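Small tables, big queue: Flurkumcombe's swap shop is back

If you walked down past Ghasemi the ironmonger's on the first morning of the swap and wondered why grown adults were standing in the drizzle hugging lampshades, I can help, as I was one of them (mine was yellow, with a fringe, and I'm glad it has gone to somebody braver).

The Flurkumcombe household swap opened its doors again in February after a winter off, in the old carpet showroom on Zarneswood Road, and it was busier than I've ever seen it. By closing time 725 things had come in over the counter. Of those, 410 had gone home with someone new before the shutters came down at half past four, and I can report that the car park was a very entertaining place to be while people found out what does and doesn't fit in a hatchback.

For anyone who hasn't been, you bring in something clean and in working order that you don't want any more, you get a paper token, and you spend the token on something else. One thing, one token. A teapot counts the same as a wardrobe, and this has caused some muttering over the years, mainly from people with wardrobes. You can give a token away if you like, and a lot of people do. There's a jam jar by the door for spares, and anyone setting up a first home can help themselves to a few.

What's new this time is that the room has been split up by what things are for, and I think it's a huge improvement. It used to be one long jumble, with the toasters next to the picture frames and a lot of reaching over each other. Now kitchen things are along the window side, bedding and curtains are at the back where it's dry, and small furniture has the whole middle of the floor to itself. Toys and soft animals have their own corner with a rug, and I watched at least one father sit down on it and show no sign of getting up.

The small furniture was what everybody wanted. Big pieces are always slow, and I saw a perfectly decent sideboard still standing there at the end of the day, but anything you could carry under one arm went almost as soon as it was put down. Stools, plant stands, bedside cabinets, a magazine rack that two people were extremely polite about. Little round pedestal tables are the thing this year, apparently. I'd gone in hoping for one myself. We've had a mug-on-the-carpet arrangement next to the armchair since before Christmas and it isn't working — ask the carpet.

A few tips if you're after one, gathered from a morning of loitering. Stand it on the hard floor, not the rug, and give the top a gentle push on one side. A single foot in the middle is lovely for tucking up against a chair but it does need to sit flat, and a bit of grit underneath will have it rocking like a boat. Turn it over and see if there's a screw that has worked its way out. White ones show every tea ring, so check the top in good light, and take a damp cloth to the marks before you decide against it. Most of what I saw wiped straight off. Measure the arm of your chair before you leave the house as well. I didn't, and spent ten minutes crouching in front of other people's furniture with my hand held out at what I hoped was elbow height.

The toy corner did well too. Teddies are accepted again after being turned away last year, which I know upset a few families. They need to have been through a wash, they need their eyes on firmly, and they can't be leaking stuffing. I had a long look at a brown one with a very serious expression and put him back, and then of course thought about him all the way home on the 423. If you've got one bear too many at your house you'll know it's a difficult business deciding which. My sister's rule is that anything a child asks for by name stays, and anything else can go in the bag. She has given away precisely nothing under this system.

Now, keys! Please check your drawers and pockets before you hand things in. There's a tin on the counter for bits that have been left inside, and by lunchtime it held house keys, padlock keys, a metal key ring with no clue to its owner and a quantity of foreign coins. Anything found goes in the tin for eight weeks, and you can ask for it at the counter, but you'll be expected to describe it properly. "It's a key" won't do, as I heard one gentleman discover. If you've swapped a coat, a handbag, a chest of drawers or a sofa with deep sides lately, I'd go and ask.

There's been a bit of a fuss about parking. The loading bay at the side is for dropping off only, and on opening day the queue for it went back past the bakery and annoyed the Drudonville bus, which couldn't get round the corner. If what you're bringing is small enough to carry, you're asked to park behind the library and walk it over. It's a few minutes at most, and there are two trolleys chained up at the library end which you can borrow for a pound coin. One pulls to the left. You'll learn which.

Things that won't be taken, whatever you've been told in the post office: mattresses, car seats, gas heaters, anything with a cracked mirror, and encyclopaedias. They've got encyclopaedias. Electrical things are fine so long as the plug and flex are sound, and there's a bench where they get tested before they go out on the floor, so don't be offended if your kettle is whisked off for a while. Cushions need their fire label still sewn in.

The swap will run fortnightly through to the summer, ten in the morning until half past four, and the doors for dropping off open at nine. Prams and wheelchairs can come in by the side entrance, where the ramp is. There's tea, there's usually a cake of some description, and the loo has a lock that works now, which regulars will be pleased to hear.

I came away with a bread bin, since you ask. I do still want a little round table, though — somewhere to put a cup down, and the keys, and whichever bear is sitting with us that evening — so I've kept one token back in my coat and I'll be in the queue at nine next time, tape measure in hand.
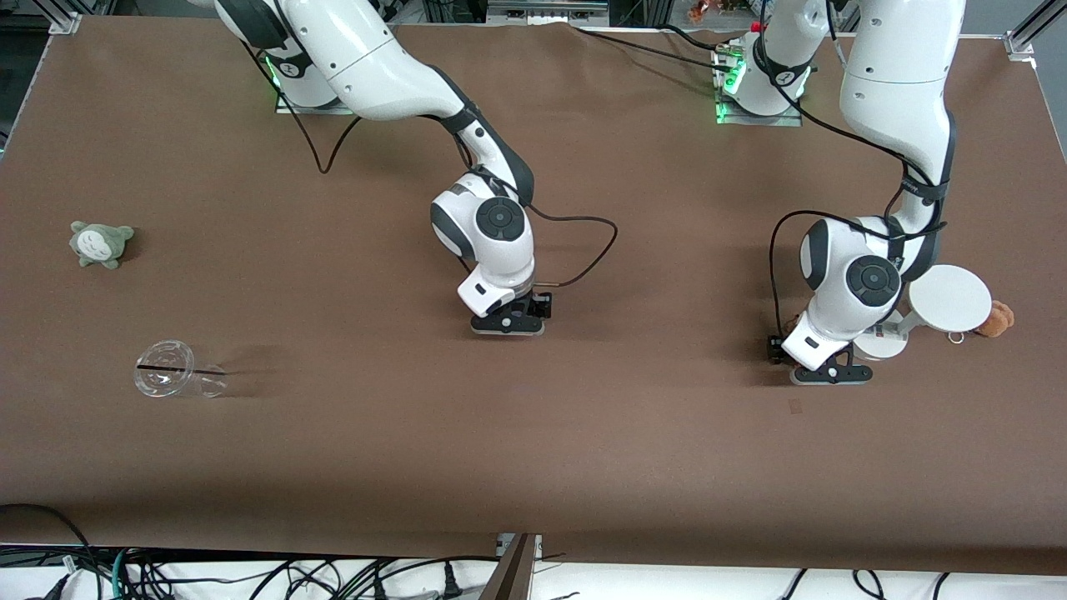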